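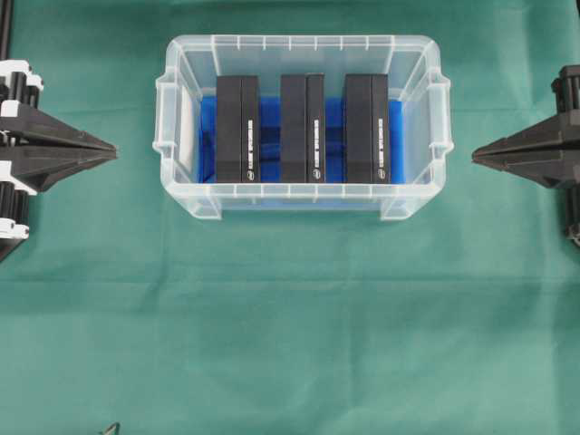
Skiketside Clear Storage Bin with Foam Base

Clear plastic bin, wider than it is deep. Thick lipped rim, rounded handle lips on both short ends so you can pick it up without digging your fingers in. Comes with a bright blue foam insert for the floor.

Good for small boxed stuff that you want standing up – ink, spare bulbs, tea, card games, whatever. Boxes stand on the foam and you see them through the side. No lid with this one, lid is sold seperately.

What you get
1 bin, clear
1 foam insert, blue
Boxes not included

Price: $12 each, or $47 for a set of 6
Lid: $7

Colors: bin comes in clear only. Foam is blue only for now. Gray is due back in April, email if you want to be told.

Care
Take the foam out first. Wash the bin by hand, warm water and dish soap, soft cloth. No scouring pads, they leave marks. Foam can be wiped down – let it dry flat before it goes back in. Not for the dishwasher and not for food without a wrapper on it.

Fit
Measure your shelf before you order, and measure to the outside of the handles, not the walls. Most returns we get are from people who forgot the handles. Taller boxes are fine in it but you won't be able to use the lid.

Shipping
Orders in by noon go out same day, Monday to Friday. Sets of 6 ship nested in one carton with the foam packed flat on top. Pickup from the Fendoscombe store is free, bring your order number.

Returns
Unused, with the foam, original carton if you still have it. Cracked in the mail? Send a photo to Shona Paterson at the Fendoscombe desk and she will get a new one out to you.

Bulk orders for shops and schools – ask for Heloísa Cordeiro. Prices on this page good thru 21st September.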